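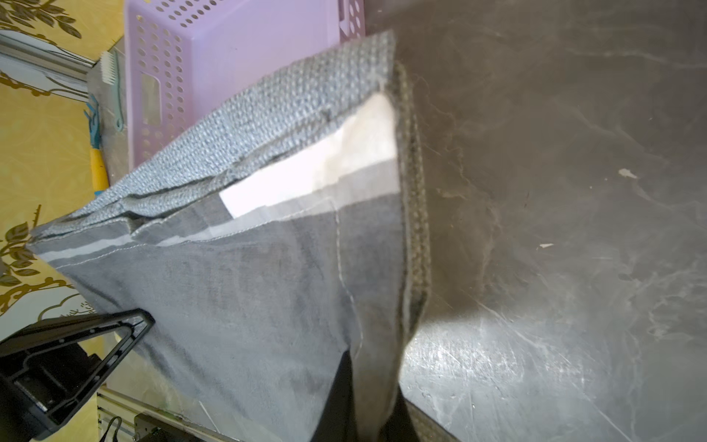

Prakanberg, 2020-04-23

Figure 3. Gray fabric bag with a coarsely woven band folded over the rim. A strip of white lining shows under the band, and a ribbed woven strap runs down the side.

3.2 Soft containers

Fabric bags made up a small part of the household inventory but took up much of the sorting time. Of the 424 items recorded in the Dabbas homes, 20 were soft containers with no frame of their own. Boxes and baskets could be measured on the shelf. Bags could not, as their height depends on how the cloth has settled, and we recorded the length of the rim instead.

Rim construction was coded in 2 groups: single edge and folded edge. A folded edge is thicker than the body of the bag and tends to hold its line when the body creases (Figure 3). Where a lining was exposed at the rim, its color was noted separately. Side straps were coded as present or absent, with a remark on the weave - ribbed, flat or mixed.

The first coding sheet, taken over from the Boreo storage study, had no entry for linings. We added one in July, before the main round of visits, and went back to 2 homes where the pilot records were incomplete. Contents were not listed. Residents were asked only what each bag was used for and where it was normally kept. Answers to the second question varied a great deal within the same home, and they are treated in Section 4 together with the Dikano shelf data.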